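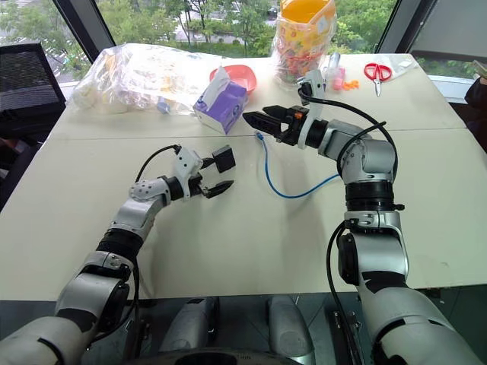
Photo: Saskia Ngata / Mostari Robotics Club

The cable again. It's always the cable.

Four in the afternoon, February, and the Mostari club has been stuck on one job since lunch: get a blue network cable and a little black box to meet, using two robot arms and no human hands. Sounds like nothing. You've done it behind a desk in the dark with a flashlight in your teeth.

"Try doing it with chopsticks," says Isla Tipoki. "Long ones. And you can't feel anything."

She's on her second year with the club and she's the driver today. Lotte Stevens reads out the steps. Tipene Mahuika keeps the log, a spreadsheet with 871 rows in it, one for every attempt since the club switched to the cable task. Most of the rows end in the same word. "Dropped." Tipene has it on autofill.

The task comes from the Grulloleck, a student contest for two-armed robots. Six tasks, 20 minutes a team, and no touching the robot once the clock starts. Some of the jobs are easy points. Lift a lid, move a cup, that kind of thing. Then there's the cable, worth double, and last season hardly any team got it in. Mostari didn't. They ran out of time with the plug the wrong way up and had to shake hands with everyone afterwards.

So, this year, the cable first. Imke Kettler's idea. She coaches, she used to fix elevators, and she doesn't have much patience for practicing what you're already good at.

"They wanted to start with the cups," she says. "They can do the cups. I said no cups till spring."

The trouble with a cable is it won't hold a shape. Pick up a box and it's still a box. Pick up a cable by the middle and both ends go somewhere else. Grab it near the plug and the rest of it pulls, or twists, or catches on a wrist. And every time it lands on the table it lands differntly, so whatever worked last time is only sort of a plan.

The club's answer, after a lot of arguing: one arm holds the box and keeps still, the other does the fussy part. Left holds, right plugs. Box upright, port facing the hand that's coming. They tried it with both arms moving, for weeks. Isla calls that period "the sword fight."

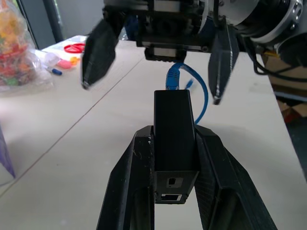

Grip height matters more than anyone guessed. Too low on the box and it tips when the plug pushes. Too high and the fingers are in the way of the other fingers. Around the middle is where they've settled, and there's a note about it in the log, in capitals.

Then there's the clip. A network plug only goes in one way round, and the little tab is hard to see on a wrist camera. Saskia Ngata, who does most of the code, wrote a tool called Bolger that freezes the view and blows it up so the driver can check before commiting. It crashes a bit. She's working on it.

Do they have a shot? Imke won't say. Zesten, the other club in town, is supposed to be very quick at the cable, but that's a rumor and Tipene thinks Zesten started it.

Lotte reads step one again. Isla rolls her shoulders, both hands back on the controls. Row 872.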